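Omthorpe Robotics Club – Spring Gallery

I was asked to put together the gallery for our simulation term, and I said yes on the condition that I could write it my own way. The school newsletter already ran a cheerful version, with the word "future" in it four times. Mine is for the families who came to the open evening in May, watched a gray hand miss things on a screen, and wondered what their kids had been doing since winter.

Some background. We had 19 students this year and one real arm, the old Rezende, which spent most of the term waiting for a wrist part. Tarcísio Andrade, who runs the club with me, suggested we move everything into a simulator and enter the Kiludwood Challenge, a student contest where the whole thing is judged on rendered tabletop tasks. The fee was $569. I voted against it and I would probably vote against it again, though my reasons have changed.

My first objection was that simulated objects behave too well. The students took care of that one for me. In the first month their objects sank through the table, shivered in place, or left at high speed when touched by a fingertip. One team spent three meetings on a bowl that would not stay still. I have owned bowls for a long time and none of them has needed this much attention.

My second objection was the scoring. The contest asks for a success rate over 2000 attempts, which sounds thorough until you learn that the attempts can be nearly identical. Our Distwood team (they picked the name, don't ask me) had a lovely score in week 6. Then Tarcísio moved the start position by the width of a thumb and the lovely score went away. They were angry with him for an entire evening, and then they rewrote their practice set, and I will admit that the rewrite was the best work I saw from anyone this year.

My third objection is the one I have kept. Watching from a camera placed well back, everybody believes the gripper is where it should be. Up close it is a different story. The fingers cover most of what you want to look at, and you are left guessing about contact from whatever shows in the gaps. We started asking for close views at every review, and the confident talk dropped off quickly.

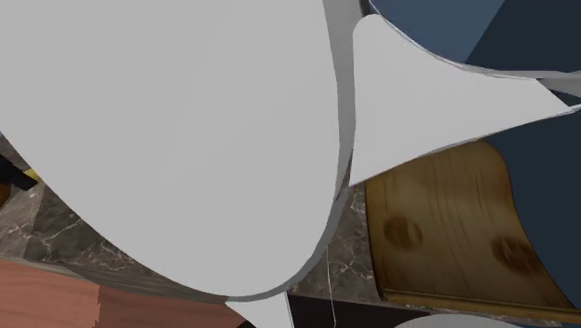
So when a team tells me a grasp is "basically solved," I now ask which view they were using when they decided that. A few of them have started asking each other the same thing, without me in the room – I heard it through the door.

Did they learn robotics? They learned to keep a log, to change one setting at a time, and to distrust a number they had produced themselves. Whether any of it carries over to the Rezende is an open question, and I'd like to see it tested before we print any more certificates.

The wrist part has been ordered again. Students who want to come back in the fall should bring their logs, including the embarrassing pages. Tarcísio has the sign-up sheet.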